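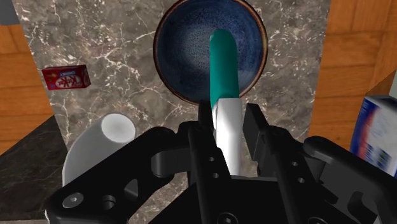

Has the packing line at Narberg lost jobs to the robots? One so far, through a retirement that wasn't replaced, and the firm says there are no plans for others.

December
By Silviu Dobre

Godelieve Coppens has worked at Narberg's Westow site long enough to remember when every mixed order was put together by hand. She now runs the cell where arms pick up small goods and set them down for packing. New items are tried in simulation first, and she spends part of each morning going through the overnight attempts.

"I used to come in and lift things," she said. "Now I come in and read what failed. Tall thin things are a nuisance. Pens, brushes, anything that can tip over in the grip."

The site employs 72 people. Before the arms, a shift on the mixed line packed 690 orders, with overtime most weeks before Christmas. Coppens said the overtime has nearly gone, and that opinion is divided on that. "My wrists are better. Some of the younger ones miss the money, and they've told the managers so."

Kibet Kirui moved across from goods-in last spring. He had four weeks' training and a small rise, which he thinks should have been bigger.

"They call it operator grade two," he said. "I write the notes on each new item, how it should be held and where it should go. If the notes are wrong the arm does it wrong all night. That's more responsibility than driving a pallet truck."

He also finds the work quieter than he would like. The old line had eight people on it and a radio. The cell has two people per shift, and they take their breaks separately so that one is always there to clear a stop.

Marloes Willems, who manages the site, accepts the point about breaks. A floating operator will start in the new year, she said, so pairs can eat together. She would not give a figure on pay.

"We've asked for a review of the grade. I can't promise what comes out of it."

Coppens expects to stay until she retires. She has asked for a second screen and a better chair, and the chair has come.

Related
Skitdale depot puts night shift changes on hold
Peeters to retrain warehouse staff as cell operators
Letters: what is a grade two worth?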